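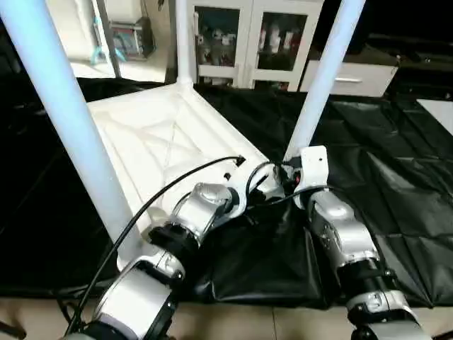 # Pourquoi un tube tient-il debout dans un trou ?

Chez toi, il y a peut-être un meuble en plastique qui est arrivé dans un carton, en morceaux. Une plaque, des tubes, encore une plaque. Les grandes personnes l'ont monté en une demi-heure, parfois sans sortir le tournevis. Et après, le meuble portait des livres, des bottes ou des pots de fleurs, et il ne tombait pas.

Nous allons regarder comment cela est possible. Il faut connaître quelques mots, et ils sont en gras quand ils viennent pour la première fois.

## La base est large

La pièce du bas s'appelle la **base**. Elle est large et plate. Essaie de rester debout avec les pieds bien serrés, puis demande à quelqu'un de te pousser doucement l'épaule. Maintenant écarte les pieds et recommence. Tu bouges beaucoup moins !

Avec la base, c'est la même chose. Plus les poteaux sont loin l'un de l'autre, plus il est difficile de renverser l'ensemble. Beaucoup de bases ont 4 coins et donc 4 places pour les poteaux, mais il existe aussi des modèles avec trois places.

## Les petites montagnes dans le plastique

Passe la main sur une base en plastique blanc. Elle n'est pas toujours lisse. On sent des lignes qui montent, et entre elles des creux. Ces lignes s'appellent des **nervures**, comme les lignes sur une feuille d'arbre. Parfois elles vont de travers et se croisent, et cela fait presque la lettre X.

À quoi servent-elles ? Prends une feuille de papier et tiens-la par un bord. Elle tombe mollement vers le bas. Plie-la maintenant en accordéon et tiens-la encore par un bout — elle reste droite. C'est le même papier, et il n'est pas devenu plus lourd. Seulement sa forme a changé. Les nervures font ce travail pour le plastique, et l'usine peut faire une plaque mince qui ne plie pas trop.

Une telle plaque est **moulée**. Cela veut dire que le plastique était chaud et mou, qu'on l'a poussé dans une forme creuse (le moule), et qu'il est devenu dur en refroidissant. C'est un peu comme un gâteau, mais le gâteau est meilleur.

## Le trou qui serre le tube

Au coin de la base se trouve un trou rond. Nous l'appelons ici l'**emboîture**. Le bout du tube entre dedans. Si le trou est trop grand, le tube danse. S'il est trop petit, le tube n'entre pas du tout. Il doit être juste un peu plus grand que le bout du tube, et alors les deux surfaces frottent l'une contre l'autre. Ce **frottement** retient le tube.

Autour du pied d'un poteau, on voit parfois un petit col. Il tient le tube sur une plus grande hauteur, et le tube penche moins facilement. Pense à un crayon dans un pot : dans un pot profond il reste bien droit, dans une soucoupe il tombe.

Un poteau peut être déjà en place pendant qu'un autre coin attend encore le sien, avec son rond vide.

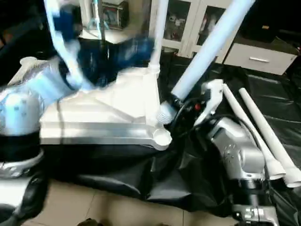
## Des tubes plus larges d'un côté

Certains tubes n'ont pas la même largeur partout. Un bout est étroit et l'autre s'ouvre un peu, comme une trompette timide. On dit que le tube est **évasé**. Avant de le monter, il faut donc regarder quel bout va où. Dans la notice, c'est presque toujours un dessin avec une flèche.

D'autres tubes portent à leur extrémité une pièce arrondie, un **embout**. Un embout peut fermer le tube ou l'aider à entrer dans une autre pièce, cela dépend du meuble.

## Une expérience à faire à table

Il te faut :

- une boîte à œufs vide, en carton
- 7 crayons
- un livre léger

1. Retourne la boîte et demande à un adulte de faire quatre trous, un près de chaque coin.
2. Enfonce un crayon dans chaque trou. Les crayons doivent serrer un peu.
3. Pose le livre sur les crayons, très doucement.
4. Enlève le livre, élargis un des trous en tournant le crayon, puis essaie encore.
5. Ajoute les trois crayons qui restent à l'endroit où tu penses qu'ils aident le plus.

Regarde quel crayon penche en premier. Si la boîte plie au milieu, tu sais maintenant quoi lui ajouter : des nervures, par exemple avec des bandes de carton collées en croix.

## Si tu aides à monter un meuble

Étale quelque chose par terre, une couverture ou une bâche, pour ne pas rayer les pièces ni le carrelage. Mets les tubes pareils ensemble. Garde les doigts loin du trou quand un adulte pousse le tube, ça pince fort !

Et attends que tous les poteaux soient bien au fond avant de poser la plaque du haut.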